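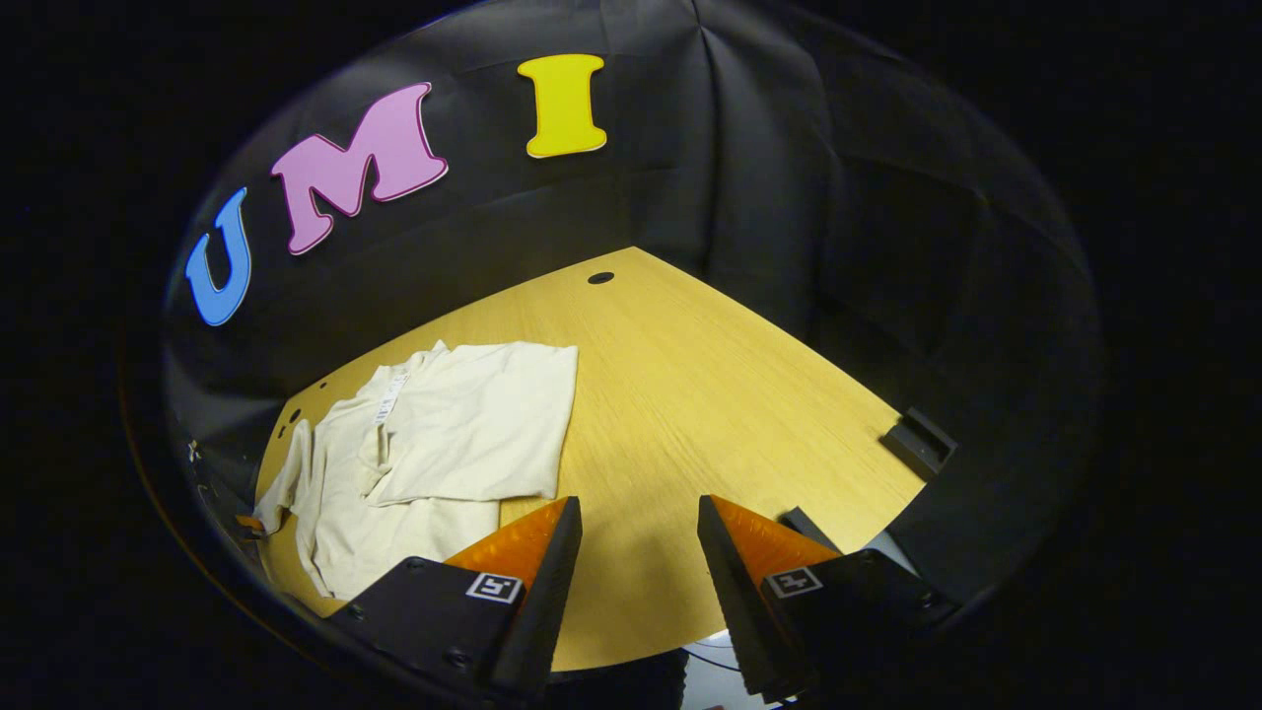 *Figure 7 – Cream T-shirt on the folding table, tag attached*

### 4.2 Folding T-shirts for shelf display

This section applies to all short-sleeved garments prepared at the Kuvberg table.

1. Clear the tabletop and wipe it with a dry cloth.
2. Lay the garment face down with the collar at the far end. Leave the barcode tag attached.
3. Smooth the body from the centre outwards. Wrinkles left at this stage will show on the shelf.
4. Fold one side towards the middle and turn the sleeve back along the fold. Repeat on the other side.
5. Bring the hem up to the collar in two equal folds.
6. Turn the garment over and place the tag on top, barcode facing up.

**Note:** Garments in light colours mark easily. Wash and dry hands before handling them.

**Caution:** Do not pull on the tag to move the garment. If a tag comes away, set the item aside and record it on Form 269.

Stack no more than seven folded garments in each Grultov tray – taller stacks lean and must be refolded.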